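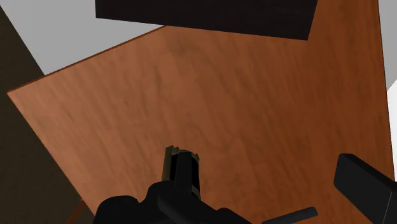

Setting up the arm again, from the table upwards

I promised Najwa I would write down how I put the simulated arm back together after the September update, mainly so that she doesn't have to ring me on a Sunday when it happens to her copy. So get yourself a cup of tea, as I do go on a bit.

Our cell at Tetbridge lives entirely on the computer. It is one arm, one gripper and one long wooden table in a furnished room, and we call the whole thing Dreda. Living in software means there are no bolts to tighten, and I was silly enough to think that meant no upkeep either. The update reset the mounting point of the arm, and the old joint limits went with it.

I always begin with the table now. I clear the middle of it and look down at the bare wood through the close view, the one where you get the gripper fingers poking up from the bottom. If the fingers sit oddly in that view, the mount is wrong and there is no sense in going further. Mine was out by 2 degrees, which sounds like nothing at all until you send the arm across the table and watch it aim for thin air!

Next come the joints, one at a time, starting at the base and working down to the wrist. Qusai likes to run them all together to save the afternoon - he is braver than I am. I move each one slowly to both ends of its travel, write the numbers in the notebook and only then save. Please do save under a new name. I have lost a whole evening's settings by not doing so, and Abla has been kind enough to mention it only twice.

The gripper takes the longest. Each side is a little set of links and pivots, and if the two sides don't close at the same rate, whatever is between them gets shoved sideways. I set the closing force at 37 to begin with and went up in small steps from there. The physics rate I left at 3,000, where Nabil had it, having learned to leave Nabil's numbers alone.

After that I bring the objects back and lower the gripper over one of them, stopping to look from across the room before I let it close on anything. 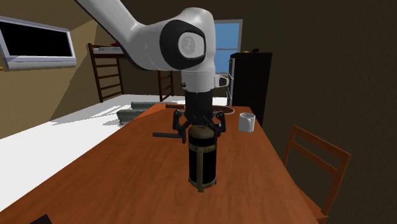
Checking the fingers either side of the canister, from the room view.

I go round to this wider view more than I used to. Up close you can't really judge whether the wrist is hanging straight, and from back here you can see the whole lower arm as well as how near the mug is on the right. If the wrist leans, go back to the joints and don't try to fix it at the gripper.

Najwa, the settings are in the Karam folder, with the notebook pages scanned in behind them. The step I haven't sorted is the restart, when the arm takes 60 seconds to wake up and I still don't know why. If you find out before I do, leave me a comment.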